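Trudoveo, segunda temporada: lo que me ha parecido

17 de enero de 2021

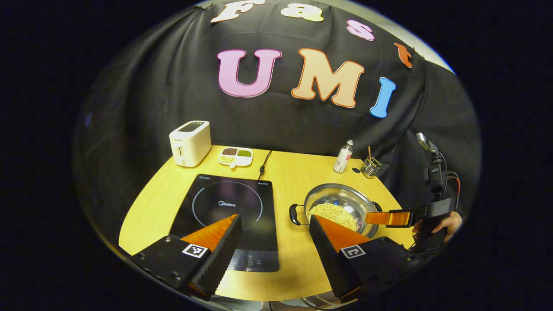 Foto: archivo del blog

Terminé anoche la segunda temporada de Trudoveo y quiero dejar escritas unas notas antes de que se me mezclen los capítulos. Aviso de que cuento cosas de la trama, así que quien vaya por la mitad puede dejarlo aquí y volver más adelante.

La serie sigue en Vimlow, el pueblo minero donde en el año 2000 desaparecieron los trabajadores del turno de noche. La primera temporada se dedicaba a reconstruir esa noche con declaraciones y planos de la galería. La segunda salta 18 años y se centra en Hegarty, la inspectora que hereda el expediente cuando ya está medio cerrado. El cambio de protagonista me costó un par de capítulos. Luego me acostumbré, y ahora creo que la serie necesitaba a alguien que no hubiera estado allí.

El misterio principal avanza poco. De los capítulos de esta tanda, los tres primeros son casi autónomos: una avería en la central eléctrica, un vecino que recuerda una conversación que todavía no ha tenido y un perro que aparece dentro de una habitación cerrada. El del perro es el más flojo. El del vecino me gustó mucho, sobre todo la escena de la cocina, que dura bastante y está rodada casi sin cortes.

A partir del capítulo 5 entra en juego Ivton, la empresa que compró la mina, y la serie se vuelve más convencional. Hay reuniones en despachos, un informe que alguien quiere destruir y una persecución en coche que no aporta gran cosa. Lo compensa el trabajo de sonido. Ese zumbido grave que se oye cada vez que alguien baja a la galería ya estaba en la primera temporada, y aquí por fin se explica de dónde sale — a medias, pero se explica.

Sobre el final tengo dudas. Que Hegarty encuentre su propia firma en el registro de entrada me parece buena idea, pero se ve venir desde la escena del archivo, donde la cámara se detiene demasiado en la página 33. También queda sin resolver lo de la hermana, que ocupaba media temporada anterior y aquí sale en dos escenas.

La vi en versión original con subtítulos. Probé el doblaje en un capítulo y las voces están bien, aunque se pierde el acento de la gente del pueblo, que en un par de momentos sirve para saber quién miente.

De la tercera no hay fecha. Mientras tanto voy a repasar el piloto, porque me suena que el reloj de la estación ya marcaba la misma hora que en la última escena. Si lo confirmo, lo añado en los comentarios.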